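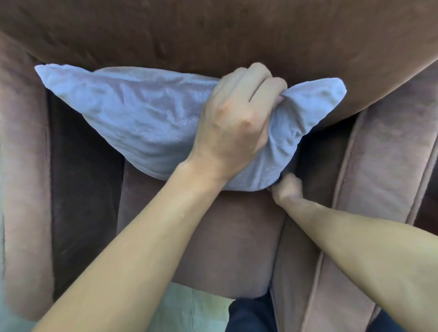 The Dovstead armchair in mauve-brown velvet, with the blue fleece pillow it ended up needing.

The Dovstead Armchair: Six Weeks In

I bought the Dovstead from Ciltside in August, after sitting in it at their Erkolville store for the length of time it took my feet to stop hurting. This is a terrible way to choose a chair. Any chair is wonderful when you've been walking through a furniture store for two hours, including the folding ones by the register.

It cost $641, plus $72 to have it brought up the stairs, plus 15 minutes of standing in the hallway while two patient people turned it in every direction a chair can be turned. Measure your door. I had measured mine, but at the wrong height.

First, the good part. It's a handsome thing. The color is called Buenaventura on the order form, a name that suggests a cocktail or a sunset and turns up at your home as a brownish mauve. I like it a lot. In daylight it goes dusty pink on the outside of the arms, and down inside the chair it's closer to chocolate. If you're matching it to a rug, bring the rug to the store, or bring the chair to the rug, and good luck either way.

Velvet shows everything. Run a hand over the backrest and you've left a record of it. I spent the first weekend brushing it all in one direction with a clothes brush and have since retired from that line of work.

The arms are the best feature. They're big, rounded and wide enough to hold a paperback face down, and the piping gives them a tidy edge. I wouldn't trust them with a mug. I did trust them with a mug, once, and can report that the fabric cleans up fine with cold water and a certain amount of language.

The seat cushion is plump and still looks it. No sag so far, no lean to one side. I weigh what I weigh and it hasn't complained.

Now the back. The seat is deep. Sit all the way back and your feet lift off the floor like a child's at the dentist. Sit with your feet flat and there's a gap behind you where a normal chair would have put some support. The saleswoman called this "loungey." My lower back had another word.

So, a pillow. I tried a square one with a firm filling first, and it pushed me forward until I was more or less perched. What works is an old light blue fleece one that matches nothing I own. It's soft enough to be shoved down where the backrest meets the seat, and it fills the hollow without making a point of it. Set it on the diagonal with a corner up toward one arm and it stays put for an evening. Laid straight, it creeps. It looks like something left behind by a houseguest, and I've stopped caring.

One more complaint: the crevices along the sides of the seat are narrow, dark and greedy. I've lost a pen, a library card and most of a granola bar in there. The pen came back.

Would I buy it again? Probably, though I'd take my own pillow to the store and sit there long enough to be asked to leave. Four stars. Ciltside sells a matching lumbar cushion, which I notice they don't mention until after you've paid.

Posted September 18, 2018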